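Resources > Lab Handbook > Bench Robots > Good Practice FAQ

Search the handbook Enter keyword Go

Good Practice at the Robot Benches: Frequently Asked Questions

Welcome, and thank you for reading this before your first shift (or your fiftieth, we're glad to have you either way). These are the questions that land most often in the Mullix lab inbox, gathered up and answered by Parveen Arain, who looks after bench safety, with a good deal of help from Sylvain Marchal on the operator side. The formal rules live in the Jallo binder by the door, and if this page and the binder ever disagree, the binder wins. Please tell us when that happens, though, so we can fix the page!

Who is allowed to run the arms?

Anyone who has finished the bench induction and had two supervised shifts signed off. The induction takes a morning, with a break for coffee, and we run it every January and then again whenever enough new people have joined to make it worthwhile. If you used to run arms at another lab, we're delighted, but we'd still like you to do the induction with us, as our stop procedure may well be different from the one you learned and old habits are surprisingly stubborn when something beeps at you.

What should I check before I switch anything on?

Start at the base and work your way out toward the fingers, with the power off. Look at the bracket screws, give each finger a gentle wiggle, and follow the cables with your hand as far as you can reach. A cable needs enough slack for the wrist to turn all the way in both directions, but a big lazy loop will find something to catch on sooner or later. If a screw is loose, write it in the log before you tighten it. We know that feels backward, and everybody wants to just fix the thing, but the log is how we spot a joint that keeps working itself loose week after week.

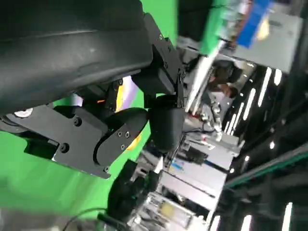

How often do the bracket screws need a proper torque check?

Every 70 operating hours, with the torque driver from the locked drawer, and also after any collision, however small it seemed at the time. The values for each joint are on the card in the Jallo binder. Please don't go by feel, even if you have very good hands.

How close can I stand while an arm is moving?

Outside the taped line, please, for the whole time the drives are live. The line was drawn from the full reach of the arm plus the fingers plus a margin for a person leaning forward without thinking, so it may look generous to you. We'd like it to stay generous. If you need to reach over the bench to reset an object, call out "hands in," wait for the operator to pause both arms and answer "clear," and only then step forward. The operator doesn't resume until you have said "hands out" and are back behind the line. It sounds a bit theatrical for the first hour or so and then you stop noticing it.

Do I need to pause both arms if I'm only reaching near one?

Both, every time. The arms share a workspace and either one can get to the middle of the table much faster than you'd expect. We did once allow pausing a single arm, under the old Sachdeva bench guide, and Sylvain argued for quite a while that it should go, and we came around to his view.

What can we put on the table?

Light things without sharp edges, for the most part, and only items that are on the approved list for your task. Nothing made of glass, nothing with liquid in it unless the task sheet says so, and nothing you brought for lunch. New objects are welcome, and people have suggested some lovely ones, but each one has to be weighed and squeezed by hand first so that we can set a sensible grip limit for it. Start a new object at the lowest force setting and raise it a step at a time. Food shapes and dishes are popular because they ask for quite different kinds of touch, and we're always happy to see a task that mixes the two.
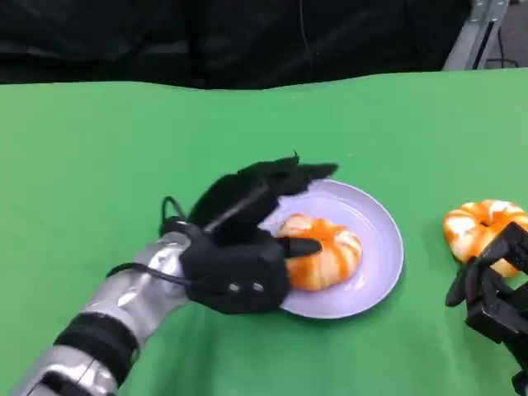
When a task uses both hands, agree before you begin which arm has right of way over the middle of the table. Write it on the task sheet, even when it seems obvious. The second arm waits until the first has let go and backed off, and if the two ever come within a hand's width of each other without the task calling for it, stop the run and reset. You won't be in trouble for a stopped run. We have read plenty of log entries that say "stopped, wasn't sure," and every one of them was a good entry.

What counts as an incident?

More than people tend to think! Please log any contact between an arm and a person, any contact between the two arms that wasn't planned, any dropped object that leaves the table, any cable that snags, and any time you pressed the stop button because you were worried. A near miss goes in the same log as everything else and takes perhaps a few minutes to write up. The form has 4 boxes and the last one is optional.

How do I look after the fingertips and sensor pads?

Gently. Wipe the pads with a dry lint-free cloth at the end of each shift, and keep solvents well away from them, including the screen wipes that live next to the keyboard. Don't press on a pad with a fingernail or a pen to see whether it responds; use the soft tester in the Costodetti case. If a reading drifts while nothing is touching the finger, rezero it once. If it drifts again, tag the hand and leave it for Parveen, and please don't keep rezeroing your way through a shift, because every run after that has to be thrown out and it's a sad job.
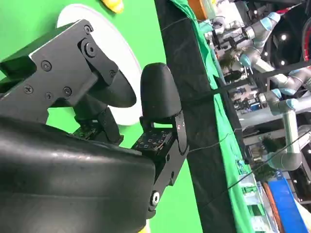
Gripper fingers and sensor pads, with the lab beyond.

Can visitors come in while we're working?

They can, and we like having them. Visitors stay outside the line with a named host who isn't also operating, and the host shows them the stop button before anything moves. Long scarves and dangling badges come off or get tucked in. This goes for directors, parents and very keen nephews alike.

Who do I ask if my question isn't here?

Parveen for anything to do with hardware or the log, Sylvain for task sheets and operator training. You can also call extension 97 during lab hours, and whoever is closest picks up, so do say which bench you're calling from.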